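# Keeping on top of laundry in a small flat

Updated in August, with the drying section rewritten.

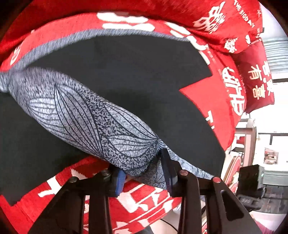 Most laundry trouble in a small flat comes from the hours between the machine finishing and the clothes going into a drawer. Washing takes care of itself. Drying, sorting and folding need room, and if you don't have a utility room you have to borrow that room from somewhere else. I fold on the bed with a blanket spread over it, and I like a strong colour underneath. A charcoal garment shows up well on bright red, so you can see where its edges are before you start turning them over. It also helps with things that are plain on one side and patterned on the other, like the dark one with the grey leaf print, as you can tell straight away which face you have rolled up.

The rest of this page goes through the job in the order I do it.

## Sorting

I keep two bags on the back of the bathroom door, one for darks and one for everything else. Towels don't go in either bag. They hang until wash day and then go in on their own, because they shed fluff on dark clothes and take longer to dry.

Check pockets when clothes go into the bag and again when they come out. Tissues are the worst offender. If one does get through, let the clothes dry fully before you do anything about it. Dry bits shake off outdoors or come away with a clothes brush. Wet bits smear.

Close zips and fasten hooks. Leave shirt buttons undone, cuffs included, as the strain of the spin pulls at the thread. Turn printed T-shirts and dark jeans inside out.

## Loading

A drum should have a hand's width of space at the top when the clothes are in. I overfilled mine for years and then wondered why collars came out grubby. The clothes need to drop through the water and they can't do that if they are wedged.

Mix large and small items. A load of nothing but sheets will wrap itself into a rope, and you'll find the socks dry in the middle of it. Duvet covers should be buttoned up first or they will swallow everything else.

On detergent, most people use too much. The signs are stiff towels, a grey film in the drawer and suds still showing in the last rinse. Try a little less than you do now for a few washes and see whether you notice any difference. In a hard water area you may need to go back up slightly.

## Stains

Treat them before they go in the bag if you can.

- **Tea and coffee:** cold water from the back of the cloth, then a little washing-up liquid worked in with a finger.
- **Grease:** washing-up liquid on the dry fabric, left for 10 minutes or so, then rinse warm.
- **Blood:** cold water only. Warm water sets it.
- **Mud:** leave it to dry, brush it off, then wash.
- **Deodorant marks on dark clothes:** rub with a clean dry sock or a pair of old tights. This often saves a wash altogether.
- **Candle wax:** harden it with something from the freezer, pick off what you can, then iron what's left through brown paper on a low setting.

Test anything stronger on an inside seam. I've taken the colour out of a good skirt with stain remover, and the pale patch was far more noticeable than the stain had been.

## Drying

This is the part I've changed. I used to put the airer in the bedroom with the door shut, and by February there was black mould behind the wardrobe. The air in a closed room gets damp and stays damp.

Now the airer goes in the bathroom with the window open a crack and the fan on. If the window has to be shut, the fan stays on and so does the door, as it were — pulled to, with a gap at the bottom. Heavier loads get an extra spin first. It takes a few minutes and saves hours on the airer.

My airer is a folding one from Grirkonari and is 118 cm long when it's open, which fits across the bath with a bit of room at each end. Measure your bath before you buy one. The tape measure matters more than the price, and the box rarely gives the opened size anywhere obvious.

Space matters more than heat. Leave every other rail empty if you can. Hang trousers by the waistband, opened out, so the pockets get some air. Hang shirts and blouses on hangers from the shower rail and button the top button to keep the collar in shape. Knitwear goes flat on a towel on top of the airer and gets turned over once.

Move things about halfway through. Pull socks round so the toe faces out, turn over the waistbands of jeans, and bring in whatever has already dried so the rest has space. Thick jeans in cold weather can need 48 hours. If anything takes longer than that and smells musty, wash it again. Airing won't shift the smell and neither will perfume.

A dehumidifier is worth having if you can stretch to one. I bought mine second-hand and it is noisy, so I run it in the evening while the television is on. Empty the tank every time you use it.

## Folding

Fold clothes as they come off the airer and not from a heap. Once there's a heap you'll be ironing.

Give each item one hard shake from the hem, lay it flat and smooth it from the middle outwards. Slippery fabrics and anything with a drape to it are better rolled. Fold the garment lengthways into a strip, then roll from the hem up towards the neck, keeping a hand flat on the part you've already done. If one side bunches, unroll it and start again from the flat. Pulling it straight afterwards only moves the bunch along.

T-shirts I fold in thirds lengthways, then in half, then in half again, so that they stand on edge in the drawer. You can see all of them at once and the one at the bottom stops being forgotten.

Fitted sheets I have given up doing properly. Tuck one pair of corners into the other, lay it down, fold the elastic edges in until you have something close to a rectangle and carry on from there. Then put the whole set inside one of its own pillowcases. That last step came from Bronisława Pawłowska, who lived below me for years, and I've not lost a pillowcase since.

## Ironing, or getting out of it

I iron shirts and very little else. Linen irons best while it's still slightly damp, so take it down early. For cotton that has dried too hard, spray it with plain water, roll it up and leave it for a quarter of an hour before you start.

Hang anything with light creases in the bathroom while someone has a shower. It works for viscose and most wool. It does nothing for cotton.

Iron dark fabrics on the wrong side or through a thin cloth, or you'll get shiny patches on the seams. There's no fixing them once they're there, at least in my experience.

## Putting away

Don't put anything in a drawer warm from the iron. Leave it over a chair for half an hour, as it creases again very easily while there's heat in it.

Winter things go in zipped bags under the bed once they're clean and completely dry. Moths go for food and skin marks, so a jumper worn once still needs washing. I put a cedar block in each bag and sand the blocks lightly every spring to bring the smell back.

## Looking after the machine

- Leave the door and the drawer open between washes.
- Wipe the rubber seal with an old flannel and get into the fold at the bottom, where hair and grit collect.
- Pull the drawer right out once a month and scrub it with a toothbrush in hot water.
- Run an empty hot wash now and again, more often if you mostly wash at 30.
- Clean the filter. Put a shallow tray under it first and have a towel ready. Mine had a hairgrip and four coins in it the first time I looked.

If the machine starts to walk across the floor, check that all 4 feet are touching before you ring anyone. A foot can work loose over time, and a spanner usually puts it right.

## My week

Tuesday is sheets and towels. Darks go in when the bag is full, normally early in the morning so they get the whole day on the airer. Everything else fits around those. I don't start a load after seven in the evening — it sits in the drum overnight and has to be done again.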